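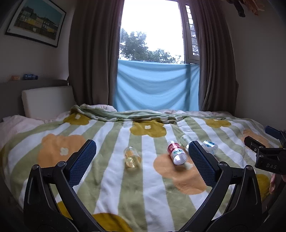
The Rinik bottling works opens its doors to the public every December, and the brochure calls it "a journey to the source." The source is up a hill behind a locked gate. We were shown a photograph of it in the lobby.

I had booked two nights at the Nistico guesthouse, a short walk from the plant, so I got there before the 10 a.m. tour with time to read the wall panels. They claim the water spends 80 years underground before it reaches the surface. I asked how they knew. Our guide said there had been a study. I asked who did the study, and she said we should move along to the filling hall because the next group was already waiting.

The filling hall is the part worth seeing. You stand on a raised walkway behind glass and look down at the line, which was running at what looked like half speed. It's loud even through the glass. A sign gives the output as 169 bottles a minute, though it doesn't say for which size or on which machine. The caps come down a chute from the ceiling and I could have watched that for longer than we were allowed.

Then the tasting. Rinik sells plain water and a line of flavored drinks under the Flondano name, and we got paper cups of each. I did not taste the "alpine notes" in the plain one. I had tap water at breakfast and would not bet money on telling them apart. The Flondano pear was sweet enough that I left most of it. Other people seemed to like it and went back for more.

What bothered me was the recycling talk. It lasted maybe ten minutes and used the word "circular" a lot, but when a woman near the front asked what share of the plastic was recycled, the answer was that the company is "on a path." A path to what, and by when? There was a slide with a green arrow on it. I went through the press folder that evening and couldn't find a number there either.
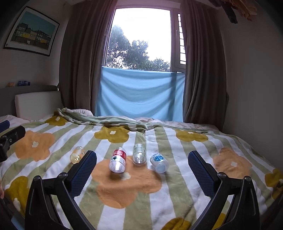 Small plastic bottles on the striped, flowered blanket, one with a red label.

The gift shop takes up more floor than the exhibit. Glass carafes, tote bags, a towel. The tour ticket gets you 2 euros off, but only if you spend over twenty, and the cashier had to call someone to confirm it.

Lunch is better in town. Lukoševičius, the bakery across from the bus stop, does a good mushroom pie and closes early, so go before the tour if you can.

Tours run through the end of the month and you need to book ahead. Wear a sweater, the walkway is cold. Parking is free but the lot is small and fills up by mid-morning.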